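News > Community > Stevenville

Plush fruit joins the pretend kitchen at Stevenville toy library 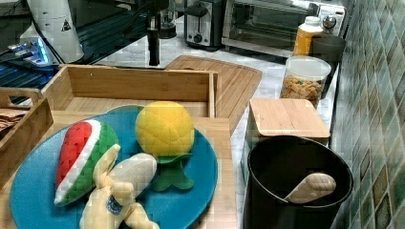

Plush watermelon, pineapple-style fruit and banana on a teal-blue plate.

April 20, 2021
By the Communications Office

The Stevenville Toy Library has added a range of soft play food to its lending collection, following a review of the items most often requested by families with children under school age.

The new pieces are offered as part of the library's pretend kitchen program, which lends food, plates, trays and boards in sets suited to play at home. The soft fruit was purchased from Turnetti, a maker of fabric toys, and was catalogued at the Mengal Street branch earlier this month. Members may borrow it from both branches.

A total of 132 pieces have been entered in the catalogue. They are grouped into fruit, vegetable and bakery sets, each supplied in a drawstring bag with a printed contents card. The banana has been made to look partly peeled, with floppy flaps at one end, and the watermelon is a wedge with a red interior and a green rind. The yellow fruit sits on dark green felt leaves.

The library has for some years lent moulded play food, and those sets will remain available. Members had asked for softer pieces that younger children could handle, and a trial of the fabric fruit was held at the Mengal Street branch over 4 weeks. Comments from the trial favoured larger pieces and bright colours, and both requests were taken into account when the order was placed.

Families are encouraged to use the play food with ordinary household items. A plate, a low wooden tray and a cutting board are enough to set up a small fruit stall or a picnic, and a folded cloth napkin may be added for laying the table. Real food should be kept apart from the borrowed pieces during play.

Sets may be borrowed for up to two weeks and renewed once if no other member has placed a hold. Pieces should be counted against the contents card before return. Surface marks may be wiped with a damp cloth, and the pieces must be fully dry before they are put back in the bag. They should not be placed in a tumble dryer. Lost or torn pieces should be reported at the desk so that the set can be withdrawn for repair.

The purchase was supported by a grant from the Skononano Community Fund, which also contributed to new shelving at the Mengal Street branch. Vegetable and bakery sets are now on the open shelves, and fruit sets may be reserved at the desk of either branch during normal opening hours.

Contact: Stevenville Toy Library, 1808 Mengal Street | © 2021 Stevenville Toy Library | Back to top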